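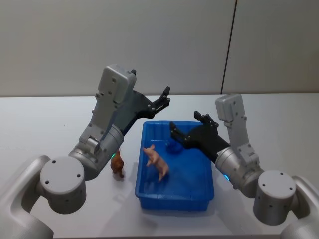

Ekidach tea carton, window-free version (March)

Carried on from last month's page. The client still wants the loose buckwheat tea in a carton with no plastic window and no inner bag. We said yes to dropping the window and are still arguing over the bag. Today was for folding and closing only, no print.

Board is the uncoated Tirow, the heavier of the 2 weights they sent. I tried the lighter one first and the side panels bowed out as soon as the carton was filled. It looks like a pillow on the shelf and the front panel won't sit flat for the label. Heavier one holds its shape. It also cracks along the crease if you fold against the grain, so the layout has to be turned on the sheet. That costs us some board per sheet but I don't see a way around it.

Cut seven blanks on the table this morning. Creases were too shallow on the first ones and I had to go over them by hand with the bone folder, which makes them useless for judging how the carton will run on a machine. Changed the crease wheel and the rest came out clean. The shallow ones are in the scrap box with a pencil cross on them. Please don't use them for photos.

Base

Used the Wu base (the crossed flaps with the long tongue, see Jérémie's drawing pinned by the cutter). It locks without glue, and once the tea is in, the weight keeps the tongue down. I shook a filled one over the sink for a while and got fine dust out of one corner. No whole grains. The dust comes through where the short flaps meet. Making the short flaps overlap more would close it, and there is room on the blank for that.

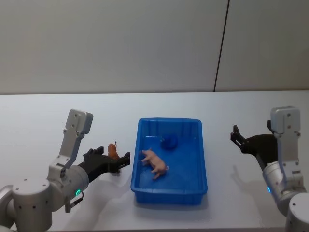
I also tried a dab of starch paste on the tongue. Stops the dust completely but it took too long to grab, and the base skinned over on the outside while the middle was still wet. If we end up gluing we may as well go to a plain glued base and save the board. Not decided.

Lid

The lid is the part I'm less happy with. People will open this carton every day for weeks, so the tuck has to survive that. I opened and closed one carton over and over through the morning while on the phone. The side slits started to tear and the lid stopped clicking. It still stays shut if you lay it down gently, but I wouldn't throw it in a bag.

Options so far:

- rounded ends on the slits so the tear has nowhere to start
- a deeper tuck with no slits at all, held by friction
- paper belt around the whole carton, reused as the closure

Albane Aubert likes the belt because the front panel can then stay blank and all the printing goes on the belt, one color. I like it too, but somebody has to put the belts on. Ekidach pack by hand at the moment and their first run is almost 3,000 cartons. I've asked them how many people they have at the packing table. Until they answer I'd go with the rounded slits.

Grease marks

Roasted buckwheat has a little oil in it. The carton left filled on the windowsill since the last entry has a faint darker patch low on the back panel, about the size of a thumb. Same tea in the same board kept in the cupboard shows nothing. So it could be the sun warming it. Set up 2 new ones, same shelf, one with a glassine liner and one bare. Written on the bottom in pencil. Leave them where they are.

If the liner is needed it should be loose and glassine only, so the whole lot still goes in the paper bin. No coated stock, the client was firm on that and so are we.

Modelero

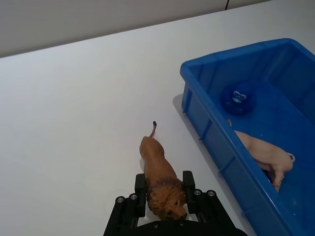 Gripper holding the lion, blue bin to the right.

Modelero can make the cutting die once we sign off the blank. Jérémie Pruvost spoke to them and they want the final file with cut and crease lines on separate layers, and grain direction marked. They asked if we want stripping done at their end. Yes, unless the price is silly. They will also need a flat sample of the real board, not the white stuff we use for mockups — the crease rule height depends on it.

To do next:

Redraw short base flaps with more overlap.
Round the slit ends, cut again, repeat the opening test.
Ask Tirow if the heavier board comes in a bigger sheet.
Check the windowsill pair before anyone waters the plants.
Albane to draw the belt anyway, full size, so we can show it.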